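Bringing a therapy rabbit to a preschool classroom - what paperwork and preparation are expected?

Posted by Tamsin Tapsell, 11/13/23
Category: Animals in Schools and Care Settings

I am the lead teacher of a preschool class of 15 children, ages three to five. A parent has offered to bring a pair of adult rabbits for a supervised visit in December. Our director is willing to approve the visit but has asked me to put together a written plan first, and our handbook contains one sentence on animals, which says that they must be "clean and healthy."

I would be grateful for guidance on the following matters. First, what should be collected from the families in advance, and is a general activity permission form sufficient? Second, how long should the rabbits be in the room? The class period is two and a half hours. Third, is it advisable to allow the children to hold the rabbits, or should contact be limited to petting? One child has a known allergy to cats, although her mother is not aware of any reaction to rabbits.

The visit would take place in our regular classroom, which has a tile floor and a carpeted reading corner. The owner has a wire exercise pen that she can bring. We have one sink, at adult height, with a step stool.

Replies

Goodwin Animal Education
Member, 1512 posts

Thank you for submitting this inquiry. The requirements that apply to your program will depend on your state licensing rules, and your director should confirm them with your licensing office before any form is sent home. The comments that follow reflect the practice of our own visiting program and should be read with that in mind.

A general activity permission form should not be relied upon. We ask schools to send a separate notice stating the species, the date, the name of the owner, and whether the children will touch the animals. The notice should have a line for allergies, asthma, and any condition that affects the immune system, and a second line on which a parent may decline contact. Children whose parents decline should have another activity available with a staff member, preferably in a different room. The parent of the child with the cat allergy should be contacted directly and encouraged to speak with the child's doctor. Bedding and hay are frequently a greater difficulty than the rabbit itself, and this is worth mentioning to her.

From the owner, request a recent letter from a veterinarian and a short written statement that the rabbits are accustomed to handling by children. A rabbit that is calm at home may not be calm in a classroom.
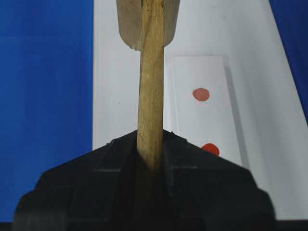
With respect to time, we schedule no more than twenty minutes of contact, with the rabbits resting in a covered carrier before and after. Children should be brought to the pen in groups of three or four and seated on the floor. The remaining children may draw or listen to a story with the second teacher. We do not permit preschool children to lift or hold rabbits. A frightened rabbit kicks with considerable force and can injure its own spine if it is dropped or held badly. Petting along the back, with an open hand, is sufficient for this age group.

Please place the pen on the tile, well away from the reading corner, and put down a rubber-backed mat so that the animals have secure footing. Food and cups should be cleared away before the rabbits enter. Every child should wash with soap and running water afterward, including those who only watched. Hand gel is not an adequate substitute. With a single sink you should allow fifteen minutes for this - more if the stool must be shared with another class.

Urker
Member, 53 posts

Our center held a visit of this kind last spring with one rabbit and it was well received. We did not require a veterinary letter. The director considered the parent's word to be enough.

I would recommend that the children practice beforehand with a stuffed animal. Ours did so for a week and were noticeably more gentle as a result. Please also ask the owner to trim the nails.

M. Bredetti
Member

I must respectfully disagree with the previous reply on the matter of the letter. Should a child be scratched, the first document the insurer requests will be evidence of the animal's health. The cost of an examination is modest, and most owners have one done yearly in any case.

I would add that your liability policy should be reviewed before the visit. Some policies exclude animals that are not owned by the school, and others cover them only if a staff member is within arm's reach throughout. Our agent was able to confirm our coverage by e-mail, and I attached her message to the plan that went to the director.

Tamsin Tapsell
Original poster

My thanks to all who replied. I have drafted a separate notice to the families and have asked the owner for a letter from her veterinarian, which she was happy to arrange. The director has agreed to petting only. I have left a message with our insurance agent and will post the wording of our notice once it has been approved.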